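Still Waiting on the Stock Boy

Every May our inbox fills with claims that shelf work is solved. Dosbridge says its Jukulero machines can face a shelf in a small store by 10 p.m. and leave it tidy for the morning. I'd settle for one can, set down straight and left that way.
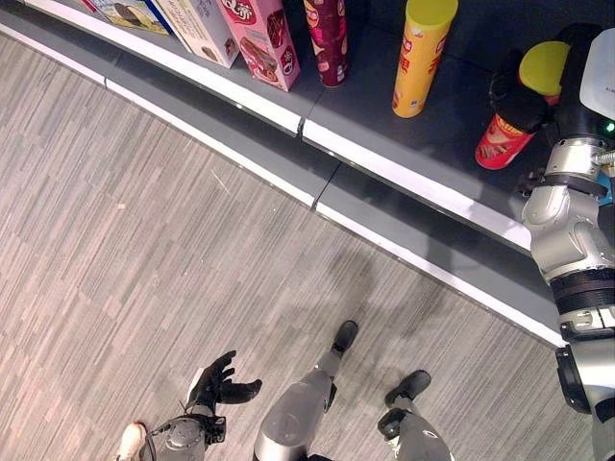 Betard wrote in to say I am asking too much too soon, and that the kid hired at the corner store in May couldn't face a shelf either.

Fair enough, but the kid got better in a week. Chores hide a lot of small jobs — finding the right lever on a chair, say, and getting one finger to it.

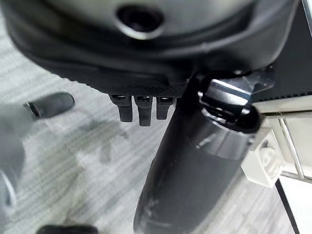
A price sheet would help. Dosbridge quotes 200 items a shift and says nothing on how many end up on the floor, or who picks those up. Chips come in cans that roll.

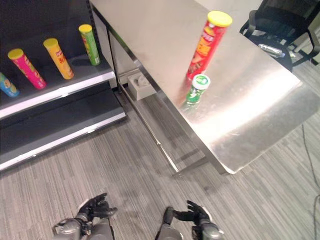
Slow is fine by Javier, who would take a machine that needs all night as long as no one has to stand there and watch it.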